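Stutero Handheld Demonstration Gripper

Stuvaditz / Products / Demonstration hardware / Stutero

Overview

Stutero is a hand-held parallel gripper for recording manipulation demonstrations without a robot arm present. The operator holds the tool by its pistol grip, performs the task at normal working speed, and the unit logs wide-angle video, jaw opening and tool motion to one synchronized file. The jaw geometry matches the Stuvaditz arm-mounted gripper, so a recorded grasp can be replayed on the arm without rescaling.

The tool is intended for labs and integrators who need demonstrations from more than one room or more than one operator. It can be used alone or alongside the Veditz remote-control station, described further down.

Camera

A single fisheye camera is mounted behind the jaws and looks along the tool axis. The lens covers the work surface and a good part of the room past it. Background features such as shelving, wall corners and ceiling lights are used by the tracking software to recover tool position. Straight table edges and forearms near the rim of the image will appear curved in the raw video. This is normal for the lens. Apply the supplied calibration profile before taking any measurements from the image.

The corners of the recorded image are black. Do not crop them before processing; the profile expects the full sensor area. 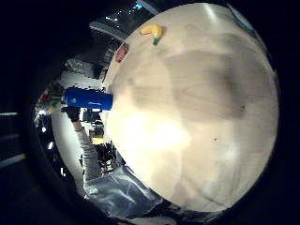
Raw fisheye view over a wooden tabletop, with a banana-shaped object on the table and a gloved hand at a blue cylinder to the left.

Lighting should be even where possible. Pale tabletops may wash out close to a strong lamp, and the exposure lock (short press, side button) should be set with the tool held over the brightest part of the surface. A matte mat is recommended for glass or polished metal.

Recording a demonstration

1. Power on and wait for the status light to turn solid green.
2. Hold the tool still over the work surface for 5 seconds. The inertial unit zeroes during this period.
3. Press the trigger halfway to start the file. A full press closes the jaws.
4. Perform the task. Avoid covering the lens with the free hand.
5. Release the trigger and double-press the side button to close the file.

A second person may hand over or reposition objects between takes. Close the file first. If a hand other than the operator's enters during a take, mark the file with the flag button so that it can be reviewed before training.

Loose plastic film and bags should be kept clear of the jaws — thin film can catch in the finger linkage and produce a false reading of the jaw opening.

Use with Veditz

Veditz is a desk-mounted remote-control station for the arm-mounted gripper. It writes the same file format as Stutero, and both sources can be mixed in one training set. Most customers record the bulk of their grasps by hand and keep remote control for tasks where arm reach or joint limits matter. Gripper force is logged only on Veditz; the hand-held tool logs jaw opening and leaves the force field blank.

Conversion and review are handled by Devadiga, the desktop software included with both products. Devadiga trims idle time at the start and end of each file, checks for tracking loss, and exports to common training formats. A project can hold up to 1,000 demonstrations. Larger sets must be split.

Specifications

Jaw type: parallel, two-finger, replaceable soft pads
Actuation: manual trigger, direct linkage
Camera: single fisheye, color
Battery life: about 13 hours of recording
Storage: removable card, not included
Connection: USB-C for charging and file transfer
Mounting: pistol grip; arm adapter sold separately

In the box

Stutero hand-held gripper
One spare set of soft pads
Charging cable
Calibration card
Devadiga license, single seat

Maintenance

Inspect the pads before each session and replace them when the surface is visibly glazed. Clean the lens with a dry microfiber cloth only. Rerun the calibration card procedure after any drop or pad change. The linkage does not need lubrication; oil will migrate onto the pads.

Availability

Units ordered before noon on Wednesday are packed the same week. Lab bundles with two Stutero units and one Veditz station are quoted on request. For integration questions, including jaw pads for custom parts, contact Murali Nair in applications engineering through the Stuvaditz support form and include the firmware version shown in Devadiga under Device.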